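Stop throwing away the bad ones

We collected 384 demonstrations in May for a block-stacking task, and the argument we had at the end of it was about which ones to delete. I was on the losing side at first. I still think I was right, and I want to set out why, since I keep hearing the same argument from other small groups.

The task is dull. Two foam cubes on a grey table, one arm, one person driving it. Pick up the nearer cube, put it on the other one, let go, back off. A person who has done it for an hour can do it with half their mind elsewhere. A policy trained on those recordings finds it much harder, mainly at the moment of closing the fingers and the moment of opening them.

Hajar Belhaj ran the first batch of 200 and she is a very good operator. Her recordings are smooth and they all look alike. She lines up early, comes down straight, closes once. When we trained on her batch alone the arm copied her nicely for as long as nothing went wrong. If it arrived a finger's width to one side, it pushed the cube along the table and kept going, because it had never been shown anything else. Hajar doesn't arrive a finger's width to one side.

The rest came from whoever was free, me included. We missed. We nudged cubes and had to go round them. I knocked the stack over on release more often than I'd like to admit and had to pick the top cube up again. The plan, written down before we started, was to keep clean successes only, and going by that plan most of my afternoon was rubbish. 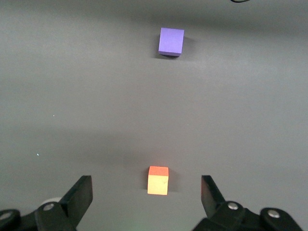 The case for deleting is a reasonable one and I don't want to make it sound silly. A policy that imitates will imitate mistakes too. If one operator in four hesitates for two seconds above the cube, you will get an arm that hesitates above the cube, and sometimes never comes down. We saw that. Elvira Huanca, who did our training runs, could tell you from watching the arm whose habits it had picked up.

But a mistake and a recovery are separate things, and they sit in the same recording. The part where I shove the cube is no use to anybody. The part straight after, where the cube is in the wrong place and I open up, move over and try again, is the most useful thing I did all day. Throw away the whole recording and you lose both.

So we went back and cut them. For each messy recording we marked where the error ended and the recovery began, and kept everything after the mark. It was tedious work. It took longer than the collecting had, and the tool we used for it, Rasari, was plainly built for people labelling finished clips, so we fought it most of the way. Elvira then trained on Hajar's batch plus the cut pieces. The arm still missed, and afterwards it would usually have another go.

I'd say two things to anyone planning this kind of work now. The first is to collect recoveries on purpose. Start with the cube already shoved, or the gripper already off to one side, and record from there. You get the useful part without the cutting. It feels wrong to the operator, who wants to do the job properly, and you have to tell them that this is the job.

The second is about how we count. Funders and managers like a single number, and the number is always how many demonstrations. I've sat in meetings where a team with 200 was told to go away and come back with more, and nobody asked what was in the 200. If they were all the same easy approach from the same starting spot, another 200 like them would have changed very little. I would take 30 awkward starts over that any day, and I'd want them from several different people.

Hajar disagrees with me on the last point. She thinks mixed operators bring in more bad habits than they're worth, and that one careful person should do the awkward starts as well. She may have a point there, and we haven't run it her way yet. It is next on the list once the table is free.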